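Chapter 9
Does Sorting Save Time?

Manuals on household order promise a great deal. Line up your pill bottles, they say, and you will never hunt for one again. Before accepting this, ask what was measured. 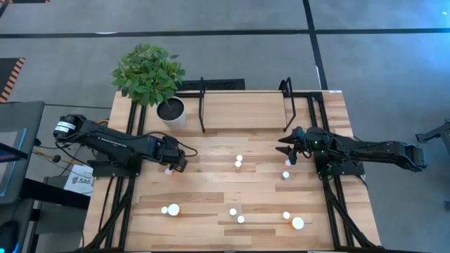 Figure 9.1 Small white objects spread over a wooden tabletop.

The Grudulbridge study is often quoted. Shaimaa Ezzat asked 30 households to keep their medicines in a row for a month – and left the choice of order to them.
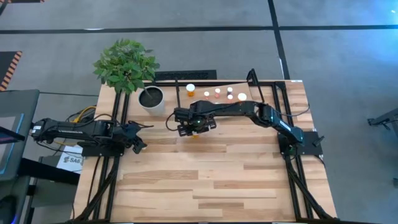 She reported 281 searches and called most of them "quick." Quick compared with what? The households kept no record of the month before, so the claim rests on memory, and memory flatters people who have just tidied up.
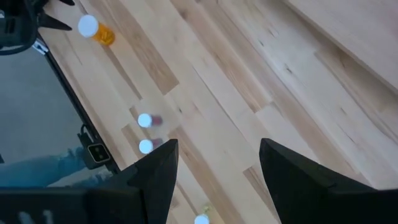 Priit Paju objects that this asks too much of a kitchen table study: people know when they are annoyed, and fewer of them were annoyed in October.

Perhaps. But annoyance is a poor clock, and a white cap looks much like the next white cap whether or not the bottles stand in line.
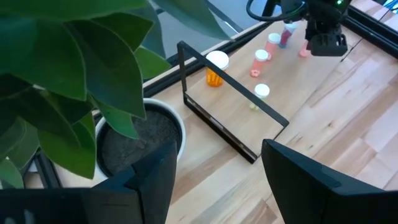

A row also needs upkeep. Section 9.1 looks at who does that work and how long it takes.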